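Hanham Student Robotics Club Puts Its Simulated Arm Up for Public Questions
Fri 25 April
FOR IMMEDIATE RELEASE

GULLNESS - The Hanham Student Robotics Club will show its simulated packing project at Halliday Hall this month, and the club would like visitors to come with doubts. Members have plenty of their own.

The project, called Clomano, asks whether a robot arm trained only on a computer can clear a cluttered workbench into a box. Students have been at it since January. They have a working simulation, a long list of failed attempts and no proof yet that any of it would hold up on a real bench with real tools.

"We keep reading that robots are about to do everybody's tidying," the club said in a statement. "We tried to get one to pick up a few ordinary things and put them in a carton. It was slow going, and the software let us cheat more than we liked."

The club ran 1,925 attempts in its latest round of tests. Its own rule is that a run counts only if the object ends up in the box and stays there. Under an earlier rule, which gave credit for any firm grip, the results looked a great deal better. Members voted to drop that rule and throw out the scores that went with it.

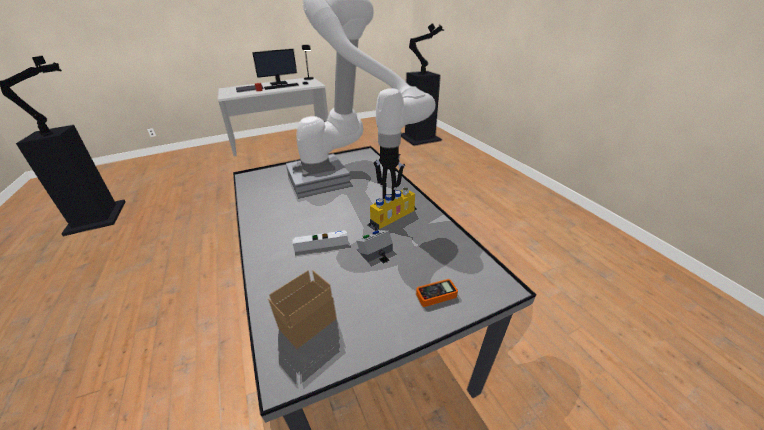

Awkward shapes have taken up most of the spring. A multimeter lying flat gives the fingers very little to work with, and a long white bar can be lifted easily enough but has to be turned before it will go anywhere near a box. The yellow holder is the one the students argue over. Small blue-capped items stand along the top of it, so the gripper has to come down from above and take hold of the holder without disturbing them. The simulation will sometimes call that a success when any person watching would say otherwise.

Lighting is another sore point. The students can set the shadows however they please, and a club that gets to pick its own shadows should be careful what it claims. The same goes for friction, weight and the stiffness of cardboard flaps. All of these are numbers somebody typed in.

The demonstration will last around 70 minutes. Visitors may choose the starting layout for 10 runs, shown live on a screen, and failed runs will not be skipped or restarted. Two students will explain how the arm is controlled and which parts of the program were borrowed from free software. There is no physical robot to see, and the club asks that notices of the event not suggest there is.

Admission is free. Seats are first come, first served, and the doors open half an hour before the start. The full set of test results, including the discarded scores, will be on paper at the door.

Press questions may be sent to the Hanham Student Robotics Club, care of Halliday Hall, Gullness.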